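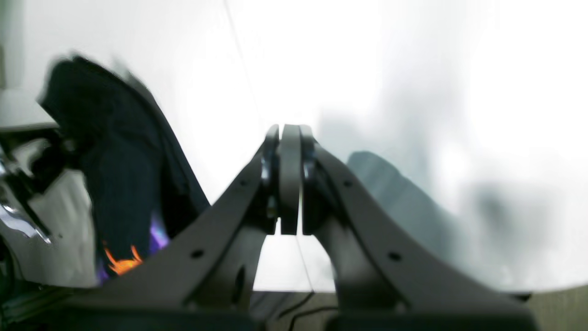 According to Leidy Bermúdez, every home has one corner where the cables go to live, and you can learn more about a household from that corner than from its bookshelves.

The **cable corner** is the patch of floor in a house, apartment or office where power cords, network leads and plug-in adapters come together. It usually forms near the wall where the phone or internet line enters the building. It may hold a router, a power strip, chargers, a battery backup and any number of leads whose other ends have been lost track of. Tidying it is one of the most satisfying small jobs in housekeeping, and it rewards even a half-finished attempt!

## Name

"Cable corner" is the usual term in the *Randasley Home Handbook*, which gives it a full chapter. Other names include wire nest, plug pile and (in the older printing of the same book) "the spaghetti." The corner does not need to be an actual corner. Many are found halfway along a wall, behind a couch or under a desk.

## How it forms

A cable corner grows by addition. A new device arrives with its own cord and often its own adapter, and both are put where there is a free outlet. When the device is retired, the cord tends to stay. Long leads are a large part of the bulk: a cable bought with plenty of slack has to put that slack somewhere, and on a floor it settles into loops that slide over and under each other each time something is moved.

Soft things collect there too. Jackets, bags, blankets and laundry waiting to be folded all drift toward the edges of a room, and the edges are where the outlets are. The first step in nearly every guide is to pick up anything made of fabric and carry it somewhere else. Adapters give off warmth in normal use and should have open air around them.

## Typical contents

* **Plug-in units.** Square or brick-shaped adapters and small network devices, frequently with an indicator light. Two of the same shape may do quite different jobs, so a label is a great help.
* **Power and data cables.** Black and white are the common jacket colors. Thin colored wires turn up where there is low-voltage equipment.
* **Boxes with status lights.** Routers, switches, hubs and their relatives.
* **Raceways.** Flat or square channels, mostly white, that carry wires along a wall or up it.
* **Labels.** Anything from printed tape to a sticker filled in by hand.

## Tidying
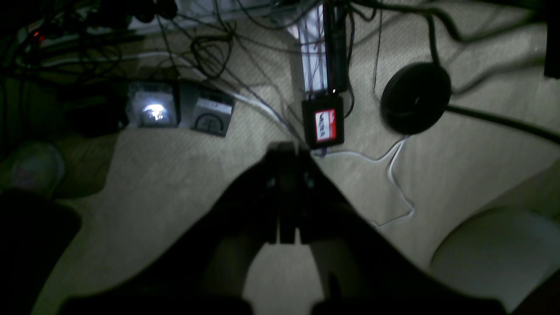 Start with the loops, one reader wrote in to the *Handbook*, and leave anything with a light on it alone until you know what it feeds. The advice has been repeated in later guides and it is very good advice. A loop can be gathered and tied without unplugging a thing, and a few tied loops make the rest of the floor much easier to read.

The method taught at the Hodetti evening classes goes on from there:

1. Clear the floor of everything that has no cord.
2. Follow each cable by hand from one end to the other. Pulling on it to see what moves is discouraged.
3. Label both ends before disconnecting anything.
4. Take away the cables that lead nowhere.
5. Coil the slack loosely and fasten it with a hook-and-loop strap.
6. Raise adapters and strips off the carpet where a shelf or bracket allows.

Step 3 is the one people skip, and the one they wish they hadn't. Handwriting is fine on a label so long as it can still be read a year on – capitals in permanent marker do well, ballpoint on glossy stickers does not.

### On carpet

Carpet makes a cable corner a little trickier. Fine low-pile carpet lets cords slide and is easy to vacuum around, while a deep pile holds dust against plugs and hides thin wires completely. Cables should never be run underneath a carpet, where wear can't be seen. A flat tray or a simple board gives small devices a firm place to sit, and pale carpet has one lovely advantage: dark cables show up against it beautifully.

## Storage of spare cables

Cables removed from the corner need a home, or they find their way back. The Janevski fold, a flat figure eight held with a single tie, is a favorite for leads up to 20 feet because it opens without twisting. Coiled cables may be kept in paper envelopes, shoe boxes or pocketed door organizers, sorted by connector.

## In local culture

The town of Istia holds a Cable Amnesty each September, when residents bring in cords they can't identify and others try to match them to a device. The 288 cords handed in at the first one included a charger for an electric carving knife, which was reunited with its knife the same afternoon.

## See also

* Junk drawer
* Extension cord safety
* Desk organization

*Last revised June 1, 2019*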